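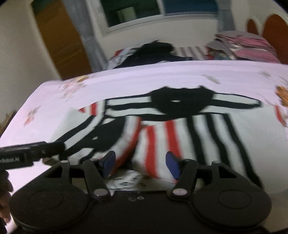
**What's the best way to fold a striped long-sleeved top?**

Lay it face down on a bed or table, smooth it flat and fold each side in to the middle, with the sleeve folded back down along its own side. Then bring the hem up to the collar in two folds. Use the stripes as a guide. If they line up along the folded edge, the top is square.

**Can I fold on the bed, or do I need a table?**

A bed is fine and gives you more room for sleeves. A soft mattress does let the fabric sag, so pull the sheet tight first. Push the rest of the pile to the far side and bring things towards you one at a time.

**My sheet is patterned and I lose track of small things on it. Any tips?**

Put socks, hankies and baby clothes in a basket before you start on the big items. A plain towel spread over the sheet also works.

**Should clothes and bedding be sorted before folding?**

Yes. Sheets and pillowcases take up the most space, so fold them first and get them off the bed. After that, sort by person or by drawer, whichever suits your house.

**Will black and red stripes run onto the white?**

They can, especially in the first few washes. Wash on cold with similar colours, take the load out as soon as it finishes and don't leave it sitting damp in a heap. Check the care label before using any stain remover.

**How do I stop the collar going out of shape?**

- Do up any buttons before folding.
- Keep the fold lines clear of the neck.
- Don't peg it by the collar on the line. Peg at the hem or under the arms.

**Fold or hang?**

Knits and heavy jerseys should be folded, as hangers leave bumps in the shoulders. Woven shirts can be hung. If you're short of hanging space, fold the everyday ones and hang the ones you iron.

**How high can I stack folded tops?**

It depends on the drawer or shelf, but a stack of more than eight tends to topple when you pull from the middle. In the Pollosari drawer insert, stand them on edge so you can see each one. The insert is 230 mm deep, and adult tops need one extra fold to fit.

**What about clothes that have been worn once but aren't ready for the wash?**

Keep them out of the clean pile. A hook behind the door or a chair will do. Air them overnight, then fold them away or wash them.

**How often is this page updated?**

Last updated 2026-02-09. The section on wool jumpers will be added in August.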